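Handheld gripper pair – setup and daily care
Lab notes, week 3. Kendra Dhillon, with fixes from Carter Gauthier
February 20, 2023

Bring these to the bench, I won't put them on slides. Applies to the Zimari pair only, the Stoswood arm has its own sheet.

Before you pick anything up
Batteries charged over night. Under 25 percent = swap, don't argue.
Wipe the ribbed inner surface of the jaws. Dry cloth, then damp, then dry. No alcohol!! it dries out the rubber on ours.
Open and close 18 times by hand. Feel for grit. If it catches at the same spot every time it's the pivot screw, quarter turn back, try again.
Left and right are not interchangable. Check the sticker inside the handle.

Marker card
Has to stand upright on top of the housing and be flat. Bent corner = pose jumps. Reprint, don't tape over. Matte paper only, glossy picks up ceiling lights.
After mounting, wiggle it. Any play at all – tighten the clip, redo calibration.

Two-person check
One wears the headset and holds one gripper, the other holds the second. Stand where you'll work, not at the desk. Corridor by the washing machine is fine, boxes stay against the side. Partner brings their marker into view, hold still, read off the error. Then swap roles.
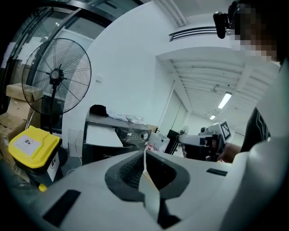 Calibration
Run it after every marker change and after any drop, even a small one.
7 poses, slow. Pause at each one until the tone.
Error over limit twice in a row – stop, look at the card again before blaming software. Usualy the card.
Write the result in the log with your initials.

End of session
Jaws left open, never clamped. Headset strap loosened. Both units back in the case, card side up.
Log sheet due to Carter by noon next day.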